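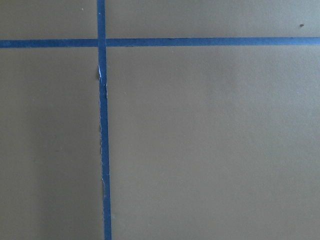 We got to the Fultovus open house a little after nine in the morning, and I'm so glad we went early, because by lunch you could hardly get near the coffee. If you have never been, it's a September thing: the makers in the old Thibodeau mill open their doors, put out their kitchenware and let people poke around and ask whatever they like. I had a list of places to see and got through maybe half of it (too much talking, mostly mine).

First stop was Vener, up on the second floor. They do wooden things for the kitchen: spoons, boards, trivets, and the dish racks I had come for. I have been hunting for a decent plate rack for ages. Mine at home is coated wire and it leaves little rust rings on the counter, and every wooden one I've tried has pegs set so close that a thick plate won't go in. Vener's have two rows of pegs with a good lane between them, and they're low, so you could slide one under most cabinets. I picked up three or four and just turned them over for a while. Lovely smooth ends!

The woman at the table told me they sold 1397 racks last year and want to reach 2000 this year, which seems like a lot for a workshop that size. She also let me try my own cereal bowl, which I had brought wrapped in a towel. It fit, with a bit of a lean.

Down the hall the floor was papered in brown and marked out in squares with blue tape, and a rack was set out there with a plate standing in it. 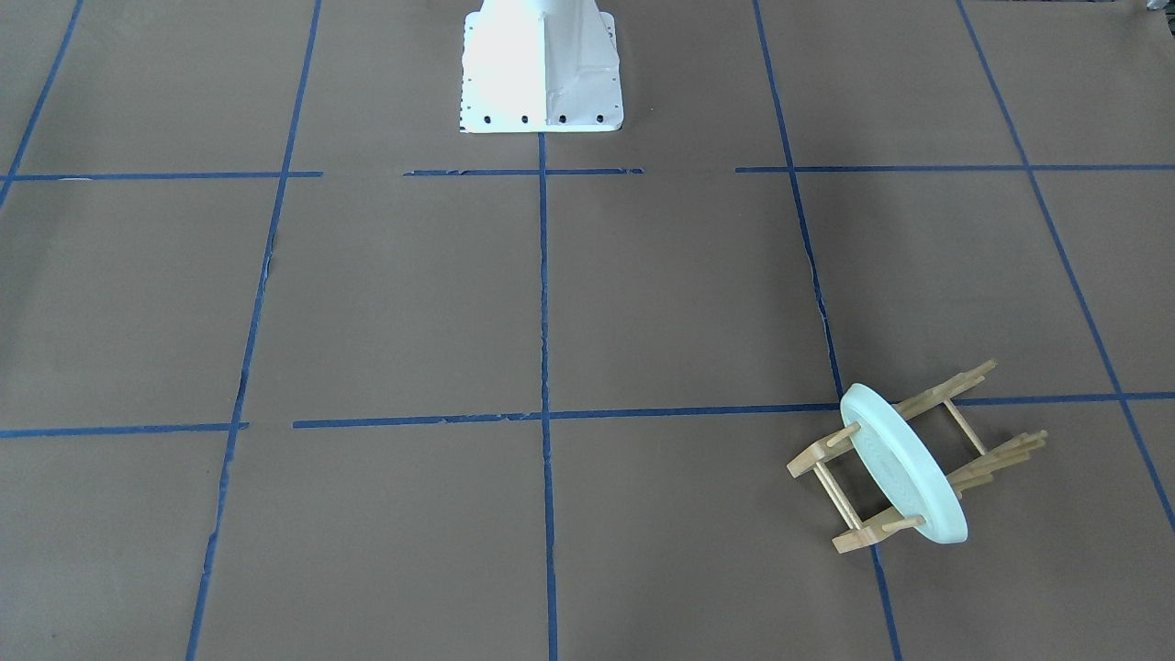
Do thick plates really stand up in a wooden rack like this?
Most do, as long as the gap between pegs is a bit wider than the rim. Bring one of your own plates and try it before you buy.

I loved the color of the plate, a pale minty shade that looks great next to light wood. Ivent, the pottery on the ground floor, has a whole shelf of soft greens like it, and I spent far too long there. They had 2 glazes I could barely tell apart, and I kept swapping them in the window until I gave up and bought a mug in the darker one. Their seconds bin is by the back door and it's worth a dig. Everything in it was half price.

Back upstairs for another look at the racks before we left. I like a plate to go in on its edge, straight down between the rows, so you can do it with one hand while the other is still in the sink.

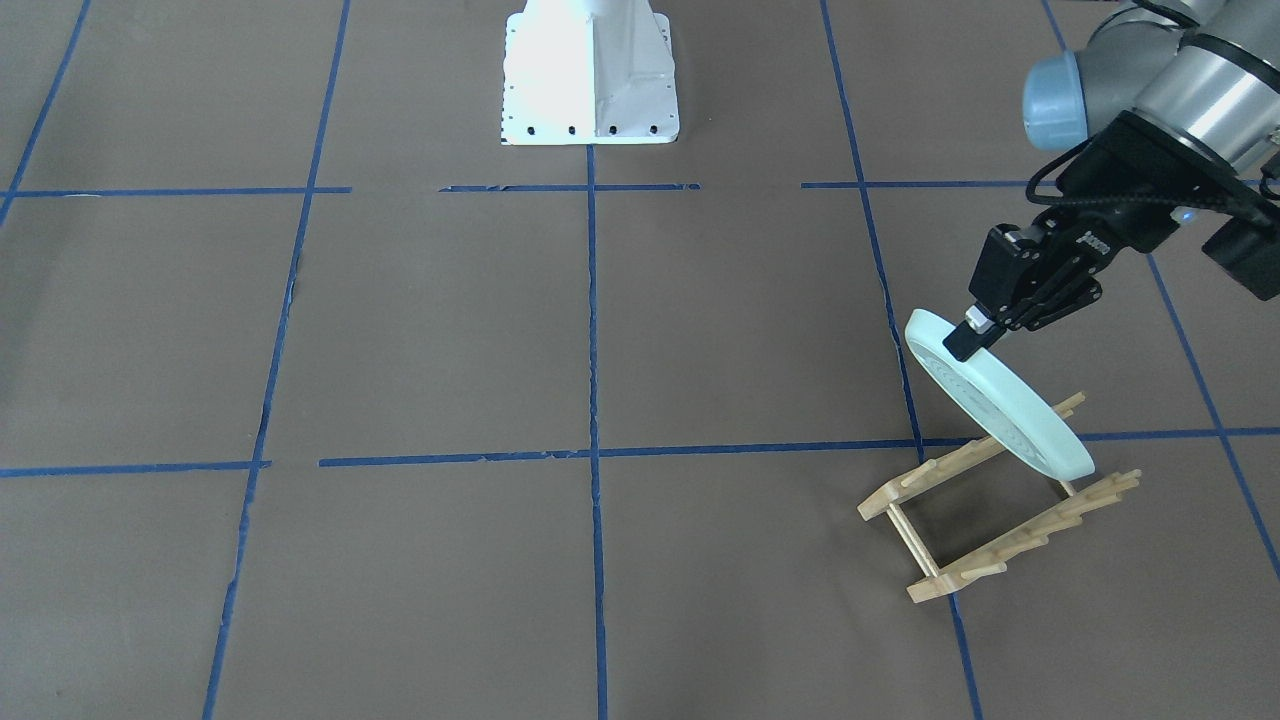 A pale plate held just over the pegs of the wooden rack.

I came home with the longer Vener rack and the mug, and a bag of peg offcuts they were giving away for kindling. Parking is on the river side, and the stairs are steep, so ask for the freight elevator if you're carrying anything heavy. The Ivent people said they will have dinner plates ready for the next one, and I've already cleared a shelf.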